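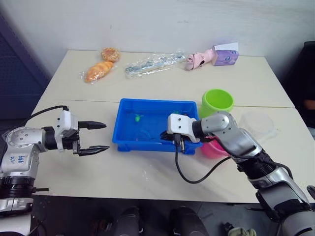

Water tray play: the questions I get asked most

I'm Maarja and I run the water table at Mellamum, our baby and toddler morning. I get the same questions over and over (usually while someone's sleeve is dripping), so I've put my answers in one place.

Do I need a proper water table?
No! A plastic tray on an ordinary table does the job. I bought a Jivow one with legs years ago and it's a lovely thing, but it lives in the shed now because the tray is so much easier to empty.

How much water goes in?
Very little. A few centimetres is plenty for floating and scooping, and you'll thank me when it goes over. Stay within arm's reach the whole time, however shallow it is. If the phone rings, let it ring.

What should I put in it?
Start small. A couple of little toys that float, something that sinks, and two or three plastic cups standing next to the tray. Mine are in bright colours, mostly so I can find them afterwards. I like a clear container as well, as children love watching the water go up the side, though I'm forever losing it on a white table.

Are squirty bath toys all right?
I've gone off them. Suqin Meng cut one of hers open last May and I won't describe the inside. Solid toys with no hole are far easier to keep clean.

Warm or cold?
Lukewarm to start with. I test it with my wrist and don't fuss after that.

How do I stop the floor getting soaked?
You don't, really. I put an old bath towel under the table and another one by the door, and I roll sleeves up above the elbow before anybody gets near the cups.

My daughter just tips it all out. Is she too young?
Not at all, tipping is the fun bit! Give her one small cup and keep the jug on your side. My nephew tipped for months before he took any interest in what floated.

Can I add bubbles or colouring?
A tiny squeeze of baby bath is fine for most, but skip it if there's eczema or if yours drinks everything. I leave colouring out completely after what happened to Helju's cardigan.

How do you clean it all?
Tip the water out straight away, wash everything in hot soapy water and leave it upside down on the rack. Don't put the toys back in a lidded box until they're bone dry.

What does a session cost?
Nothing extra, it's part of the morning. Bring a change of clothes, and spare socks too.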